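Handheld gripper data: how many demos per task before you move on?
Forum > Imitation Learning > Data Collection

slowservo
Hi all, long-time reader, and this is going to be a bit of a ramble, so get comfortable. We started collecting household examples for Project Hinier back in September, everything with two handheld grippers, one in each hand, and I keep going back and forth on how to spend our hours. The plan I inherited says 14 demos of a task and then you move on to the next appliance. My gut says fewer demos and more variety – move the basket, swap the person, come at the door from the other side – but my gut has been wrong before (ask me about the drawer tasks sometime!). The washer is where I'm stuck right now.
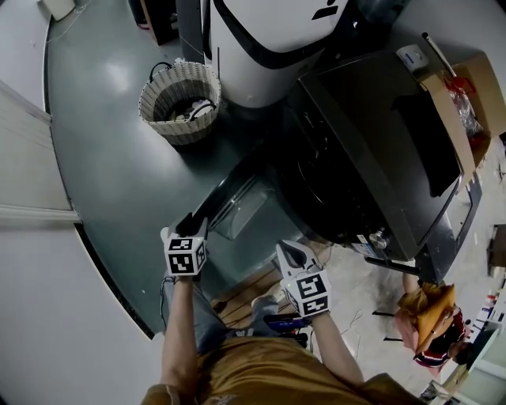

Both grippers at the washer, marker cubes up top.

The trouble is the round door. People hold the grippers so differently in front of it that I wonder if 14 examples from one person teach the policy anything besides that person's elbows.

pengwin_88
Welcome to the club! I'd go with your gut. On the Peng set we had 3 people do every task and it helped us far more than another afternoon with our best operator. Just make sure they all start from different spots on the floor, or you'll end up with three copies of the same approach.

gomura_fan
Going to disagree a little, with love. Variety is wonderful once the basic motion is in there, but if you spread yourself thin too early you get a policy that hesitates in front of everything. When we did the Gomura kitchen tasks we stayed on one setup until the replays looked boring, and only then started moving things. I'd keep your 14.

slowservo
That's fair, and I suspect the answer depends on the task. Doors are one thing and knobs are another. With a knob you're asking for a small, careful turn, and if the finger pads land a little off, the whole example is junk. I've been tempted to do the toaster oven gomura_fan's way and the washer pengwin_88's way, and see which one I regret.
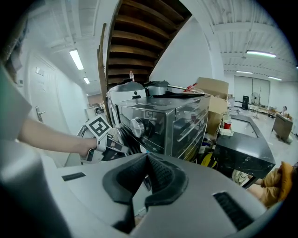
mudflap
Please don't throw out the examples where the pads land off! We used to delete those on Jasach and I still kick myself. If the person notices and corrects, you've got a recovery, and you can't get those by asking for them – people act them out and it looks nothing like the real thing. Tag them and decide later.

gomura_fan
Tag them, yes, but I wouldn't train on them until you've watched each one through. A fumble with no correction at the end is only a fumble.

slowservo
Okay, adding a "recovery" tag tonight. Trial plan for the washer: 8 demos per person, 2 people, starting positions mixed up. The knob stays at 14 with one setup. I'll come back and post how the replays look, whichever of you it embarrasses :)

pengwin_88
Write the starting positions down as you go. We didn't, and sorting them out afterward took longer than the collecting.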